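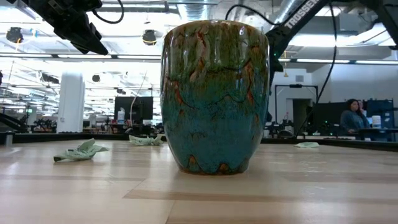 Caring for your glazed vase: frequently asked questions

How should I clean it?
Wipe the outside with a damp cloth or paper towel, then a dry one. Glossy glazes show smears, so use plain water and no polish.

Can it go in the dishwasher?
No. Wash it by hand in lukewarm water with a drop of washing-up liquid.

How do I get rid of a limescale ring inside?
Mix one part white vinegar with 3 parts water, leave it in for an hour and rinse twice.

Why doesn't mine match the one on the website?
The glazes run in the kiln. Where the green meets the blue, the drips fall differently on every piece, and so do the rust-coloured streaks.

Will it mark my table?
The foot is unglazed and can scratch soft wood. Felt pads are sold in packs of 16.

Can I leave it outdoors?
Bring it in before the first frost, by November in most gardens.

What if it arrives chipped?
Keep the box and write to Tove Ketilsson at Narinow with your order number.

Page last updated 22 June 2021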